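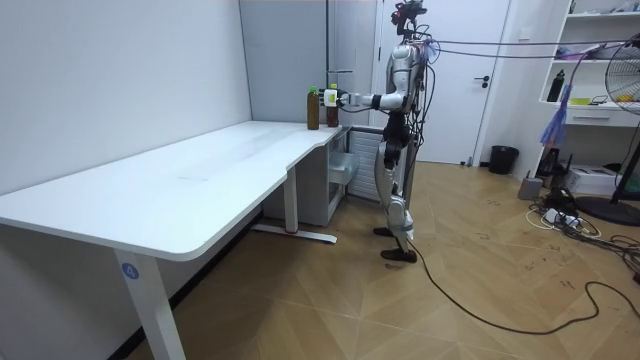 # Limport staff group publishes its own review of the humanoid robot trial

**For release 5/13/23**

The staff group at Limport, a contract packing and sample-handling firm, today published its review of the company's trial of a humanoid robot supplied by Urell. The review covers the first 13 weeks. It finds that the robot can take hold of a bottle, lift it and put it back on a desk. It does not find that the trial has made anybody's job easier yet, and it asks management to stop saying so until there are numbers to back it up.

The trial was announced to employees as a way to "free people from repetitive handling." The job picked for it was bottle placement: taking a filled, capped bottle, standing it upright on a desk, and leaving it where the next person can reach it. At Limport this has always been one part of a bench worker's shift, mixed in with labeling, checking caps and filling out batch sheets.

"I've been told for months that I'm being freed," said Ionuț Nedelcu, a bench worker and co-author of the review. "What I do now is set out bottles for the robot, watch the robot, and pick up after the robot. Then I do my labeling, in less time than I used to have."

## What the review found

During one observed shift the robot was given 100 bottles to place. It placed 33 without a person stepping in. The rest needed a hand at some point, usually to straighten a bottle or move it closer. Urell has told Limport that these are early results and will improve with more practice. The staff group has no reason to doubt it and no way to check it.

Seven employees now spend part of the week on the trial. None of them had it written into their job description, and none has had other duties taken away. The review calls this extra work and says it should be counted as such when the company adds up what the robot saves.

Cables come up more often than anything else in the staff comments. The robot works with cables attached to its upper body, and another runs across the floor. People who used to walk straight through the room now step over things or go around. The group wants the walking route marked before the trial goes any further.

## Management's response

Ineke Visser, operations manager at Limport, was given the review ahead of publication.

"It's a fair document, and a grumpy one," Visser said. "We never planned to cut bench jobs over this. I accept that we talked about benefits before we had any, and that the people helping with the trial should have been asked first."

Visser confirmed that no bench positions will be removed while the trial is running. She did not give a commitment for the period afterward. The staff group notes the difference.

## What the group is asking for

- Trial duties written down and paid as trial duties, with time set aside for them.
- Results shared with bench staff in the same form that Urell sends them to management.
- A marked route past the robot, and a stop procedure that everyone on the shift has practiced.
- A written answer on bench jobs after the trial ends, delivered before any contract is signed.

The group is not asking for the robot to be sent back. Several members said they would be happy to hand over bottle placement for good if the machine could do it through a full shift without a helper standing by. Others pointed out that placement is the one part of the day when they get to stand up and move, and that a shift made entirely of labels and batch sheets would be a worse one. The company has not yet asked them about it.

Limport will decide in August whether to extend the trial. Staff have been promised a meeting before then.

## About the staff group

The Limport staff group represents bench, packing and warehouse employees. Copies of the full review are available from the group on request. Questions about the robot's design should go to Urell.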